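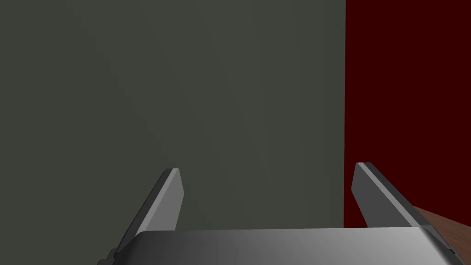 Corinne Boateng asked, when the interim findings were presented, whether a policy that sees almost nothing but one flat surface could be expected to know how far away that surface is. Her question became the center of the second half of this project, and the present report is organized around it.

Wrist View and Depth Error in Simulated Grasping
Final report, Cirnstead Robotics Laboratory course
Submitted Mar 31, 2021

Background

The Rondcombe task set asks a simulated arm with a parallel-jaw gripper to approach, grasp and move household-scale objects on a tabletop. The learned policy receives images from a camera mounted near the gripper, together with the joint positions of the arm. It does not receive a depth map. During the first weeks of the project, the policy performed well when the edges of an object remained in view and poorly when a plain surface filled most of the image between the open fingers. In the latter case there is little texture to track, and the shading changes only slightly as the gripper moves forward. The fingers themselves are the most detailed part of the view, and they look the same at every distance.

Research question

The project set out to determine whether the failures in these close views come from missing information in the image or from the way the policy uses the images it has already received. If the first explanation is correct, a memory of earlier frames should help, as those frames contain the edges that later leave the view. If the second is correct, memory alone should bring little improvement.

Method

We trained 2 versions of the policy on the same demonstrations. The baseline version acts on the current image only. The memory version acts on the current image and the 4 images before it. Network size, training length and learning rate were kept equal. Each version was then run for 900 test episodes with starting positions drawn from the same list, so that every episode in one set has a partner in the other. Surface colors and lighting were varied between episodes but held fixed within a pair.

An episode was counted as a depth failure if the gripper touched a surface before the fingers closed, or if the fingers closed before reaching the object. Other failures, such as dropping an object after a good grasp, were recorded separately and are not discussed in this section.

Results

The memory version had 27 percent fewer depth failures than the baseline. The gain was largest in episodes where the arm approached at a steady speed. Where the arm paused in front of a surface, the advantage nearly disappeared. We attribute this to the short memory: after a pause, all of the stored images show the same close view, and the earlier edges are lost.

Early closing was reduced more than early contact. We do not have a full explanation for this difference. One possibility is that the demonstrations contain few recoveries from a position that is already too close, and the policy has therefore had little practice in backing away.

Limitations

All tests were run in simulation. The rendered surfaces are smoother than most real ones, and a physical camera would add noise and blur that may either hinder the policy or supply some of the texture it lacks. Only one gripper model was used. The comparison was also limited to a single training run of each version, and repeated runs would be needed to separate the effect of memory from chance.

Further work

The Goltetbridge extension of the task set includes longer approaches with planned stops and would be a suitable test for a longer memory. We also recommend storing images by distance moved instead of by time, so that a pause does not erase the useful ones. The training settings and the list of starting positions have been placed in the course archive for the next project group.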